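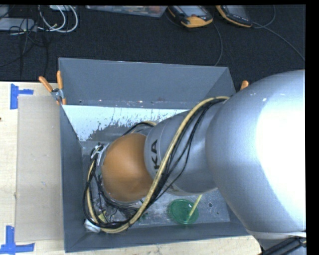

Arm down inside the bin. One clamp grips the left side and the handle tip of another shows at the rear.

Setting up an arm to work inside a bin: house rules and method

Written by Kevser Sarıgül for the Turkcombe workshop. Checked by Marcela Jelínek. Last changed in June.

Who this is for

Anyone who sets up, changes or restarts a bench cell where the arm works below the rim of a bin. It covers the Lamel and Pappas cells. The Stellar cell has its own sheet as it runs behind a full guard with a conveyor, but the section on hoses and cables applies there too.

You need to have passed the pendant course before you do any of this. If you have only done the visitor talk, you can help with clamps and tape while the arm is locked off, and that's all.

These are our working rules. They sit underneath the risk assessment for the cell and the robot maker's manual. If either of those is stricter than this page, follow them and tell me so I can correct it. ISO 10218 is the standard the risk assessments were written against. There is a copy in the office if you want to read it, but you don't need to have read it to follow the steps.

Why bins have their own page

An arm over a flat table has clear space on most sides. Put the same arm in a bin and the walls are close to the wrist, the hose and the cables all at once. The tool can be well clear of the wall while a hose loop behind it is being dragged along the edge. Most of the damage we have had in bins was to the things strapped to the arm, and very little of it was to the tool.

Sight lines are also worse. From the operator's position the arm often hides one side of the bin completely. Plan for the side you can't see.

Before you start

Lock off the arm at the controller and hang your tag on it. Put the key in your pocket. If two people are working, both hang tags.

Find the job card. It gives the bin type, the clamp positions, the tape layout and the lowest point the tool is allowed to reach. If there is no card, stop and make one with Marcela before going further.

Step 1. Fix the bin

Set the bin on the table against its marks. Wipe the table first, as grit under the base will let it rock.

Use at least two clamps, on different sides. Spring clamps are allowed for light handling only. If the tool pushes, scrapes or scoops against the floor or wall of the bin, use screw clamps or bolt the bin down. The job card says which.

Put clamps where the arm doesn't pass. Remember that the handles stand up above the rim, so a clamp that looks tidy at the bin edge may be exactly where the big links of the arm swing on the way in. Clamp handles count as obstacles and go in the cell model with the bin.

Push the bin by hand from all four sides. If it moves at all, do it again.

Step 2. Mark positions on the table

Use blue tape for positions. Red tape is kept for boundaries that people must not cross and should not be used for anything else.

Mark corners with an L made of two strips, and mark enough of them that the part can only go back one way round. A single strip along an edge is not a position mark. Replace tape that has lifted or been cut through. Don't put new tape over old, because after a few layers nobody agrees which edge is the true one.

If you move a mark, the taught positions that depend on it are no longer valid. Write the change on the card at the time and re-check those positions in step 5.

Step 3. Clear the bin and the table

Take out everything that is not on the job card. Look right into the corners and under where the hoses will hang. Offcuts of cable tie, tape scraps and dropped fixings are the usual finds. Small bits seem harmless, but they jam under dishes and trays and tilt them, and then the tool comes down on a rim it did not expect.

Check the floor of the bin for holes. Holes are useful for drainage and for fixing, but small tools drop into them and stick. If the job uses small loose items such as dishes or rods, keep them away from any hole that is bigger than the item.

Shiny floors confuse the cameras. If the surface has been coated to stop glare, check that the coating is still sound where the work is done. Worn coating goes on the job card under surface faults, and you recoat before a long run.

Step 4. Dress the hose and cables

This takes longer than the rest put together and should not be rushed.

Start at the base and work towards the tool. Fasten the hose to the arm at each fixing point with a strap that lets it slide a little along its length. Cables go with the hose, on the inside of the bend where you can. Do not tie cables tightly to a hose that carries air, as it stiffens when the pressure comes on.

Leave a service loop at the wrist. It needs to be long enough for the last joint to turn through its full working range and short enough to stay off the bin wall and floor. To set it:

1. Hand the joint limits for the job to the person on the pendant.
2. Take the wrist to one limit at the slowest speed and look at the loop.
3. Take it to the other limit and look again.
4. Adjust, lock off, re-strap, and repeat until the loop neither pulls tight nor touches anything.

Leave no strand hanging free. A thin cable that swings out from the bundle will sooner or later catch on a clamp or the bin rim. Gather stray strands with soft wrap. Plastic ties are allowed over soft wrap but never directly on thin cable.

Brackets at the tool end should hold the cable by its jacket, so that no load reaches the connector. Tug each one gently. If the connector moves, the bracket isn't doing its job.

When you are happy, take a photo of the wrist from the operator's side and one from above. Print both and put them with the card. The next person will dress it from your photos.

Step 5. First moves

Everybody not needed leaves the marked area. The person on the pendant calls each move before making it. One person drives. The other watches the side of the bin the driver can't see and has a stop button in reach.

Run every taught position in manual reduced speed, in this order:

1. Above the bin, clear of all clamp handles by at least 50 mm.
2. At rim height.
3. At working depth, tool empty.
4. At working depth, with the part or tool item.

At working depth keep 20 mm between the nearest wall and anything on the arm, and that includes hose, cable and bracket. Measure it with the gauge block. The block lives in the drawer under the controller and goes back there.

The way out matters as much as the way in. Every program for a bin must have a straight lift to a safe height of 400 mm above the rim before any sideways move. Test the lift from the deepest position and from each corner. If the program stops halfway through a job, this lift is what you will use to recover, so it should work from wherever the arm happens to be.

Step 6. Pendants and leads

Each arm has one pendant. If two pendants are in use near each other, label both with the cell name on the front and on the lead. Before pressing anything, read the label aloud. It feels silly and we do it anyway.

Park pendants on the hook or shelf when the cell is running. Where a cell has neither, put the pendant down face up, behind the table, with the stop button clear and the lead out of the walkway. Check that the lead does not cross the table where the arm could reach it.

Mains leads and network cables on the floor go under a cover strip if anyone walks there.

Step 7. Handover

Take off your tag only when the second person has signed the card. Run 81 cycles under watch before the cell is left to run with a normal level of attention. That number came from the Pappas cell, where a hose strap worked loose at roughly that point on three separate jobs.

After the watched run, lock off again and look at:

- each clamp, for creep
- the tape marks, for lifting
- the hose, for shiny or flat spots where it has rubbed
- the strap at the wrist
- the bin floor, for new debris

Record what you find, including when you find nothing.

When something goes wrong

If the arm touches the bin, stop it and leave it where it is. Take a photo before moving anything. Then lift straight out at reduced speed, lock off, and check the bin position against its marks before you look at the arm. A bin that has shifted even slightly means going back to step 1.

If a hose or cable is snagged, do not free it with the arm live. Lock off first, every time. A snagged hose can be holding load and will spring when it lets go, so keep your face back from it.

If an item has been dropped in the bin, do not reach in past the arm to get it. Lift out, lock off, then fetch it.

Report all three to Marcela the same shift. She keeps the log and decides whether the job card needs changing. Spare cards, tags and soft wrap are in the cabinet next to the Lamel cell.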